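Rollmont Home Forum > Storage and Sorting > Clear boxes with clip lids, are they worth it?

ingaandthecat
28th July
I've finally started on the spare room and I'm trying to settle on one kind of box for all the craft stuff. I've got a frosted plastic one on the desk at the moment and I like that it's see-through enough to tell if it's full, but I'm not sold on the latches. My old Grullen tubs lost theirs inside 2 years. Would you buy six more of these or keep looking?

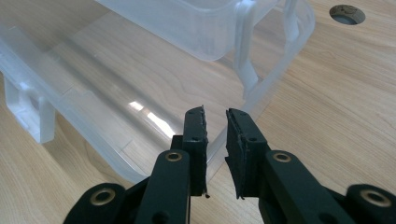 The box on the desk, next to the cable hole.

tubs_and_lids
I'd keep looking. Moulded tabs always go at the hinge, especially if the box lives somewhere cold like a garage. Mine went in June, three in one week!

Eliécer Chávez
Have to disagree with tubs there. I've had clip boxes in the linen cupboard for ages and the tabs are fine – you just can't overfill them and then lean on the lid, which I suspect is what happens in most garages (mine included). My gripe is the frosting. If you're after one particular colour of thread you'll still be opening every box.

flirosora318
Labels, Eliécer. Masking tape and a marker, done.

ingaandthecat
Ha, I own a label maker and can't find it. It's probably in a box. Another one with the lid shut, so you can see the ribs and the front latch:

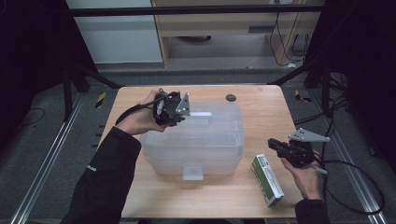 Lid closed, latch at the front.

tubs_and_lids
Okay, I do like the ribbing on the sides. Still don't trust that latch. What are you putting in it?

ingaandthecat
Wool mostly, and some fabric offcuts. Nothing heavy.

Eliécer Chávez
Wool weighs nothing, you'll be right. Buy the six and measure your shelf first, I didn't and had to turn all of mine sideways.

flirosora318
Seconding the measuring. Allow for your fingers at the sides too or you'll never get them out.

tubs_and_lids
Buy two and see how they go over winter. That's my last offer.

ingaandthecat
Going with two for now, sorry Eliécer. Off to find the tape measure.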